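How Does a Factory Buy a Robot?

Buying a robot is a bit like getting a dog. The dog has a price, but you also need a leash, a bowl, food, visits to the vet and a place for it to sleep. If you only save up for the dog, you will run out of money in the first week.

Factories have the same problem. A robot arm that arrives in a crate can't do much by itself, so somebody has to work out everything else it needs before the order goes in. Writing down what you need and what it will cost is called making a budget.

Start with the job

The first question is what the robot should do. "We want a robot" is not a good enough answer. "We want a robot to take lids from a tray and put them on jars" is much better, because now you can ask more questions. How heavy is a lid? How far away is the tray? How many jars go by in an hour?

Take a company called Karaca, which packs jam in small jars. On a busy morning 408 jars come down its line every hour. A robot that can only do 200 an hour would be too slow. Karaca would need a faster robot, or a second one, and both of those change the budget.

Some well-known companies, such as Kuka, make robot arms in many sizes. A big arm can lift more, but it also takes up more floor and often costs more. Buying one that is far too strong for jam lids would be like renting a moving truck to carry your lunch box.

The hand is often sold separately

Many robot arms come without a hand. The part that grabs things is called a gripper, and it has to match the job. Some grippers have two fingers that pinch. Others have suction cups, which work well on flat, smooth things like boxes.

Some robots also need a camera so they can find what they are picking up. A camera near the wrist gets a close look at the work, and it moves along with the arm.

Lights, wires and other small parts

Small parts are easy to forget when you make a list. A robot's work area may need a switch, a fence, a table to work on, and lights that tell people what is going on.
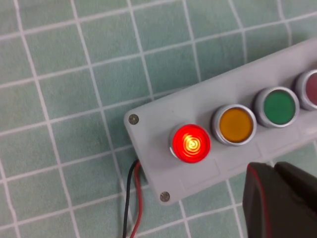

Indicator lights usually follow a simple code. Red often means stop or a problem, amber often means be careful, and green often means everything is fine. Each factory writes down what its own lights mean, so that workers on every shift read them the same way.

A light doesn't cost much compared with a robot arm. But it needs wires, screws, a case to sit in and a person to put it all together. All of that goes on the list too.

Try it before you buy it

Before spending the money, a careful buyer asks for a test. The seller sets up a robot with the real parts, and everyone watches to see how it does. Karaca's test is called Project Zanditz. The robot will put on lids for 2 hours without a break. If it drops too many, the company can try a different gripper, which is much cheaper than changing the whole robot.

Costs that come later

The spending goes on after the robot is bolted to the floor. Here are some things that belong in the budget for later years:

Electricity to run it
Classes for the people who will work with it
New finger pads when the old ones wear down
Spare wires and bulbs
Repairs

Karaca plans to buy its robot from a shop called Trutisgate. The shop says it needs 13 weeks to get everything ready. If Karaca wants to start in January, it has to order in the fall, and it has to clear a space on the floor before the crates come.

Make your own plan

Imagine a robot for your classroom. Pick one job for it, such as sharpening pencils or stacking books. Write the job at the top of a page. Under it, list every part the robot would need, and then everything it would need a year later. Ask a friend to read your list and look for anything you left out.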